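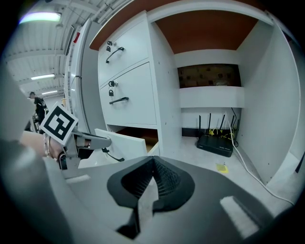 Figure 6. White drawer unit with a wooden top, all three of its drawers fitted with black handles.

4.2 Do launch parties bring readers back?

The case for the reader party is usually made by the people who throw them. A media outlet hires a hall, books a band, hands out wristbands and reports a full room, and the full room is then offered as proof that the brand has grown closer to its public. We were not convinced by this before we began, and the attendance records we were given have not changed our minds very much.

Our main source is the door list kept by Stullier, a city entertainment site that ran 6 themed nights over a single season. The lists give 1,769 names in total. The site's own press material speaks of 2,000 guests, a number that seems to come from tickets issued and has been repeated in at least one later study without comment (Krishnan, working paper). Darmawan Krishnan was good enough to send us his notes, and they show that he took the figure from a sponsor's brochure. We use the door lists throughout, while noting that a door list records who gave a name and says little about how long they stayed.

Once repeat visits were removed, the picture grew thinner. A good share of those attending the later nights had also been at the first, and many of these worked in the trade: publicists, bar staff on a night off, writers from other outlets. They were colourful company, no doubt, but they already knew the site. If the aim was to reach people who did not, the Okabe roller night in March did best, and it was also the only one held outside the usual downtown neighbourhood. We are wary of reading too much into one evening. The weather was mild, entry was free before nine o'clock, and a popular local DJ had put the date on her own mailing list.

We then asked guests whether they had read the site in the month after the party. Replies came from 157 people. Most said yes. This sounds encouraging until one asks who answers a survey sent by a site they have stopped reading, and we would give the result little weight on its own. Stullier's traffic logs would have settled the matter, but we were allowed to see only a summary chart with no scale on its upright axis.

A rival outlet, Stonda, held no parties at all that season and told us its readership held steady. We cannot check that claim either. It does at least raise the question of what the parties were being compared with, and earlier writing on the subject rarely says. Aden, a monthly listings magazine, made a single attempt at a Saturday costume ball and dropped the idea when the hall doubled its fee. Its editor remembers the night fondly and could not tell us whether it sold one extra copy.

None of this shows that the events were a waste of money. Guests seem to have enjoyed themselves, and two bands got paid work out of the season. Our complaint is with the measure. Head counts were gathered by staff whose budgets depended on them, and the themes were judged a success by the same staff. Section 4.3 turns to the sponsors, whose records were kept for tax purposes and are in better order.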